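Cladness desk, nine months on

I bought the Cladness in May, flat-packed, after Gert Shezi told me his had survived two children. It took me 70 minutes to put together, and the leaflet from Vurnevo is mostly arrows.

The top is the reason to buy it. Pale, pleasantly grainy wood, with one oval knot that visitors insist on stroking. It also shows everything. There's a faint grey scribble on mine that I have gone at with a damp cloth, a rubber and some strong language, and it's still my most lasting piece of written work.

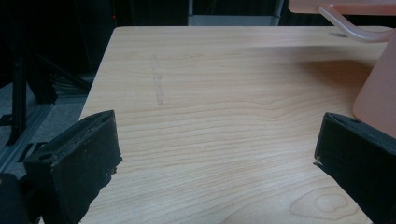 Legs and drawer

The legs are fine. The drawer sticks in damp weather – so, in Osivville, it sticks. Candle wax on the runners helped for a week.

Four stars. I'd have given five if the drawer opened when asked.

Folasade Okafor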